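Hevport, 6/12/20

**Famolbridge puts its color sorting bins through a plain test**

Famolbridge today released the first notes from its trial of open-topped sorting bins, and the company is not asking anyone to get excited. The bins are meant for shops and classrooms that keep small blocks and offcuts in one place and want to find them again.

"Every bin maker says its product keeps things tidy," said Anil Alva, who runs the trial. "A bin is a box with no lid. I wanted to see what people do with it before we print a word about order."

The trial began in May and runs for 72 days at 2 sites. Staff were told to keep colors together where they could. No dividers were supplied.

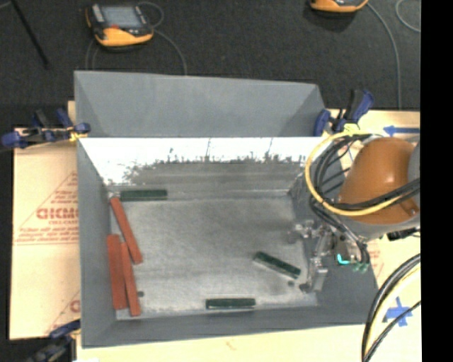

*Red-orange and dark green blocks in a large grey bin, with the red-orange ones gathered against the left side.*

Alva is slow to call that a result. One color staying together may say more about where a block was dropped than about the bin – and the green blocks are spread farther apart. The worn, smudged floor also interests him more than the layout does. Famolbridge has heard plenty of claims about surfaces that stay like new, and will make none.

Harish Bangera, who handles sales, had hoped for a stronger message. "I was told to wait," he said. "So I'm waiting."

A version with dividers will be tried next. No price has been set, and the company will not take orders until the full notes are out.

Press contact: Murali Krishnan, Famolbridge, Hevport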